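Filed under: Simulation / Benchmarks / Evaluation runs

Wire task: success rate drops after solver change
Opened 14/02/2025. Project: Skeva. Status: open

The Marino policy scored 36 out of 40 on the wire task before we moved to the new contact solver. Same checkpoint, same seeds, and it now gets 10 out of 40. The arm still reaches the wire every time. Failures come later, when it tries to bring the wire across to the second post.

Replayed seed 117 with logging on. The layout loads as before, posts and loose sticks included.

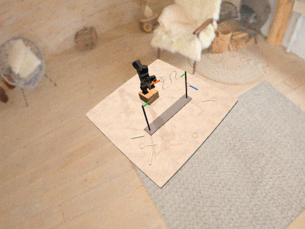
Contact forces at the gripper are nearly double the old values on that seed, and the wire segments jitter for several steps after each contact. Halving the time step calms the jitter but makes a full run too slow to be useful.

Tried so far:
- raised joint damping on the wire – small gain
- swapped the Nurholm room for a bare floor – no change
- old solver, new wire model – scores back to normal

So it's the solver settings and the policy is fine. Please don't quote the new figure in the results table until this is closed.

Related tickets
Hudidari: gripper offset wrong after reset
Nurholm: slow texture loading
Marino: retrain with softer wire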